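The long afternoon

Kofi Sowah on bottle tops, borrowed tables and what's left of the rainy-day game

Fourteen of us in my nan's front room, every October half-term. No telly till six. So – games. Spoons, pelmanism, a thing called Bonsu that I've never met outside our family and that mostly involved slapping the table and shouting. Whoever lost washed up. I lost a lot.

I've been thinking about it because my own two can't sit through a round of snap. Or wouldn't, until lately. We moved to Dritusham in the new year, wet place, one bus, and the weekends were long. Out came the old stuff. Marbles first, then draughts with half the pieces gone. Bottle tops will do for draughts, always have. Red ones if you can get them, they show up on the dark squares.

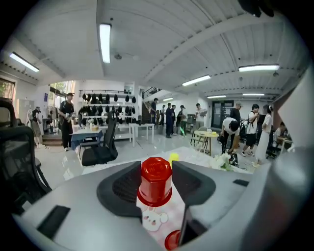

Rules, though. Everybody's are different and everybody's are right. My neighbour plays draughts where you must take if you can, and huffs you if you dont. I grew up with no huffing. We argued over the fence for most of a morning and I still say she's wrong. Her dad is 82 and took my side, then changed it when the cake came out.

The shop in Grelance sells the boxed kind. Lovely boxes, too much money. I bought one for a birthday, 3 dice and a rulebook thicker than my phone bill. Played once. The kids kept the dice and made up something better, with a forfeit for every double. Sock on your ear, that sort of thing.

What you do need is a table you don't mind about. Ours is the kitchen one with a wipeable cloth on it. Cloths help – dice don't skitter, cards pick up badly but never mind. And cups. Cups are the best toy in the house. Guess which one, stack them, knock them flat, start again. My youngest cheats at it with a straight face and I'm a bit proud.
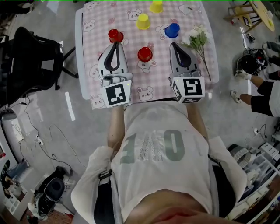
Four to try before tea

Huff or no huff. Draughts, but settle the rule first and write it down. Seperate bit of paper, signed.

Grarkmont. My uncle's name for it. Cards face down, turn two, match them, but you have to sing while you look.

Sock dice. As above. Bring socks.

Bonsu. Ring my nan.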